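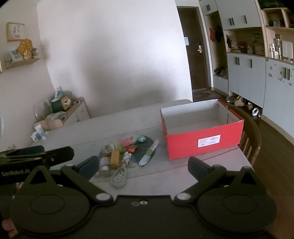 Fig. 4. Table before sorting: small items on the oval placemat, red box open to the right.

Flikora Home Guide – Section 4: Clearing the dining table
July | Words: the Flikora guides desk
3 min read
Print this page | E-mail this page

You need: one placemat, one open box, a cloth, the Flikora labels (sheet of 40). Tray optional. The Dekance tray is 31 cm wide, check it fits your shelf first.

1. Put the placemat near the front edge of the table. Oval or square, no matter.

2. Small stuff all goes on the mat. Packets, tins, trinkets, snacks. Don't sort yet.

3. Open box to one side, flaps out of the way. Check the inside for packing slips before you fill it.

NOTE: Shipping label still on the box? Peel it or cover it before the box leaves the house.

4. Now sort. Food to the kitchen. Tubes and little pots to the bathroom. Ornaments to a shelf. Toys in the box.

5. Anything you can't place in 40 seconds goes in the box as well. Come back to it at step 8.

CAUTION: Keep tins and anything heavy at the bottom. Small ornaments last, wrapped in tisue.

6. Side cabinet next. Tissue box stays. Sunglasses, pouches and plastic bags get moved – hooks or a drawer by the door are best.

7. Lift the mat, wipe under it, put it back.

8. Go through the box. Label what you keep, one label per item or bag. Write on the label before you stick it, the pen smudges on a curved tin.

NOTE: Kelemen wall shelves take 70 mm labels along the front edge. Sullville ones dont, use the short strip.

CAUTION: Shoes and doormat – keep the floor clear before you carry the box out to the hall.

Storage cabinets and open shelves: go to Section 5.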